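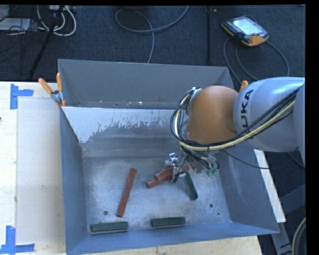 According to Javiera Bravo, the Fevwood open day began as a way to get the neighbors to stop asking what went on behind the loading doors. The event is now held each August at the Fevwood workshop in Kustham and is best known for its bin picking demonstration, in which a robot arm takes blocks out of a metal bin while visitors watch.

Background

Fevwood is a shared workshop for small automation projects. It occupies the ground floor of the former Herrera furniture works, a brick building on the canal side of Kustham. The upper floors are leased to Tandia, a packaging firm, and are closed to the public during the event. The first open day drew 64 people. Attendance at the most recent one was 847, and entry to the demonstration area is now by timed ticket.

Bin picking demonstration

The demonstration uses a KUKA arm and a large gray bin on a wooden table. The bin is clamped in place, and elongated blocks in red and dark green are left lying in it at different angles. The task is to pick up one block at a time and put it down outside the bin. Blocks that lie against each other, or close to a wall, are considered the hard cases, as the gripper needs room on both sides of a block to close on it.

Each showing lasts 20 minutes and starts with a short talk on how the grasp point is chosen. The arm is run well below its full speed for the whole showing. Visitors stand behind a rope, and an operator stays at the controls throughout. After a failed grasp the arm moves up and tries again - the operator steps in only if the same block is missed three times. Between showings the blocks are tipped back in by hand, and children are sometimes allowed to do this once the arm has been stopped.

Other activities

A side room holds a table of used grippers and worn parts that can be handled. Talks are given in the old Herrera showroom, which seats 225. The morning talk is meant for school groups and the afternoon talk for people who work in local manufacturing. Printed notes are handed out at both, in a run of 400 copies.

Access

Doors open at 10 a.m. and the last showing starts at 4 p.m. Admission is free. The entrance is on the canal side, and the street door is used only for deliveries.

See also

Herrera furniture works
Kustham canal
Tandia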